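Pevus Catalogue: User Guide

Section 5. Setting up author records

An author record holds what your library wants to keep about a writer: the name and its variants, a short life, a list of works, and the prizes or posts that readers tend to ask for. Each title in the catalogue is joined to at least one author record. If you have already brought in your titles, Pevus will have made a bare record for every name it found, and most of the work in this section is filling those in.

You need Editor or Manager rights. Readers can see finished records but cannot change them.

Before you start

Have the following to hand:

- the book itself, or a clear copy of its title page
- any printed source you mean to rely on for dates and places
- your library's own rules on names, if it has them

Switch on Keep drafts under Settings, Records. With this off, leaving the page discards anything you have not saved.

5.1 Creating a new record

1. From the main menu choose Authors, then New.
2. Type the surname in the first box and wait for the list of matches to appear underneath.
3. Look through the list. If the writer is already there, click the name and go on to 5.2.
4. If there is no match, click Not in list.
5. Fill in the forenames as they are printed on the title page. Do not expand initials at this stage.
6. Choose the main language in which the author wrote. For a writer who worked in two languages, choose the one with more titles in your catalogue and put the other in Further languages.
7. Click Save as draft.

The record now has a number, shown at the top right. Write it down if you are working from a paper list.

Caution: Do not make a second record for a pen name. Two records for one person will split the list of works, and joining them later has to be done by a Manager (see 5.6).

5.2 Names and variants

A writer may appear under a birth name, a married name, a pen name, initials only, or several spellings carried over from another alphabet. Pevus keeps one heading and any number of variants.

1. Open the record and click Names.
2. Under Heading, enter the form most readers will look for. This is usually the form on the best-known book.
3. Under Variants, click Add and enter the other form.
4. Set the type: Birth, Married, Pen name, Initials, Spelling, or Other.
5. Repeat for each variant.
6. Tick Show on public page beside the ones readers should see. Leave the rest unticked. They will still be found by a search.
7. Click Save.

Note: Prefixes such as de, van and von are filed according to the setting in Names, Filing. The default files an English-language author under the prefix and all others under the main part of the name. Change it for a single record by ticking File as typed.

If an author asked that a former name should not be used, set the type to Other and tick Hidden. A hidden variant is not shown to readers and does not appear in printed lists. Managers can still see it.

5.3 Dates and places

The Life page has separate boxes for birth, death and places lived. All of them can be left empty.

1. Click Life.
2. Enter the year of birth. Add the month and day only if your source gives them.
3. If the year is in doubt, tick Uncertain. The public page will show a question mark after it.
4. If two sources disagree, enter the one you trust more and put the other in the Source note.
5. Enter the place as it was called at the time. Use Present name for what it is called now.
6. For a living author, leave the death boxes alone. Do not type "living".
7. Click Save.

Every date needs a source. Click the small book beside the box and choose from your list of sources, or click New source and give the title, publisher and page. A web page may be used, but enter the month you looked at it.

Caution: The home address of a living person must not be entered anywhere in the record, including the Source note. A town or county is enough.

5.4 Writing the short life

The short life is the paragraph that readers see first. It is limited to 244 words. The counter below the box turns red when you go over, and the record cannot be published until it is cut.

1. Click Short life.
2. Begin with where and when the author was born, if known.
3. Go on in order of time: schooling, first work, first publication, main books, other posts held.
4. Put titles of books in italics with the I button. Titles of single poems and stories go in quotation marks.
5. Name a prize only if the year is also known.
6. Click Check. Pevus marks any year in the paragraph that does not agree with the Life page.
7. Correct the paragraph or the Life page, whichever is wrong, and click Check again.
8. Click Save.

Keep to what can be found in a source. Words such as "gifted", "neglected" and "much loved" should be left out unless you are quoting a review, in which case give the review as a source. Do not copy the paragraph from a book jacket. Jacket text belongs to the publisher, and it is often out of date by the second printing.

Family matters should go in where they bear on the work, for instance a marriage to another writer with whom the author shared a byline. Otherwise leave them out.

Note: The spelling checker follows the language set in 5.1, step 6. If it is marking every other word, that setting is probably wrong.

5.5 Joining works to the author

Titles already in your catalogue are joined by hand or in a batch.

By hand:

1. Click Works, then Join.
2. Type part of the title.
3. Tick the right edition. Where you hold several, tick them all.
4. Set the role: Author, Editor, Translator, Introduction, or Contributor.
5. Click Join.

In a batch, from a Dubey list:

1. Save the list to your computer with the ending .dub.
2. Click Works, Batch, Choose file.
3. Wait for the preview. Lines in grey are already joined and will be skipped.
4. Untick any line that belongs to a different writer of the same name.
5. Click Join all.

Poems and essays that first came out in magazines can be listed even if you do not hold the issue. Use Add unheld work and give the magazine, the issue and the year. Unheld works are shown in a lighter type on the public page.

For anthologies, join the editor with the role Editor and each poet with the role Contributor. If the contents list is long, you may join only those poets who already have a record and tick Contents incomplete. The Fornance series of anthologies comes with a ready-made contents list, which can be fetched from Works, Batch, Fornance.

Caution: Join all cannot be undone in one step. Wrong joins have to be removed line by line.

5.6 Merging two records

Managers only.

1. Open the record you want to keep.
2. Click More, Merge.
3. Enter the number of the record to be merged.
4. Compare the two columns. Click the value to be kept on each row where they differ.
5. Read the list of works at the foot of the page.
6. Type MERGE in the box and click Confirm.

The number of the merged record is kept as a pointer, so old links will go on working. If both records had a short life, only the one you clicked is kept. Copy out the other first if there is anything in it you want.

5.7 Publishing and printing

A draft can be seen only by Editors and Managers. To put it in front of readers:

1. Open the record and click Preview.
2. Check the heading, the dates and the order of works.
3. Click Publish.

The public page is refreshed overnight, at 2 a.m. To refresh it straight away, click Publish, Now.

To print the page as a shelf sheet, choose Print, Shelf sheet, and pick a paper size. If you use Bodeck holders, choose Bodeck upright or Bodeck flat and the margins will be set for you. Print one sheet and try it in the holder before sending the rest.

5.8 If something goes wrong

The Publish button is grey. The short life is over its limit, or a date has no source. Click Check to find out which.

The author appears twice in the index. A variant has been entered as a heading in another record. See 5.6.

A title is missing from the public page. Look at its role. Titles with the role Introduction are hidden by default and can be turned on under Settings, Public page.

Accents come out as boxes in a batch. Save the Dubey list again as plain Unicode text and repeat the batch.

The works are in the wrong order. Pevus sorts by year of first publication. If that box is empty it uses the year of the edition, so a late reprint may fall to the bottom of the list. Open the title and fill in First published.
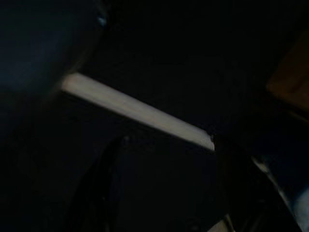

Pale narrow strip with a small dark notch at one end, against a dark background.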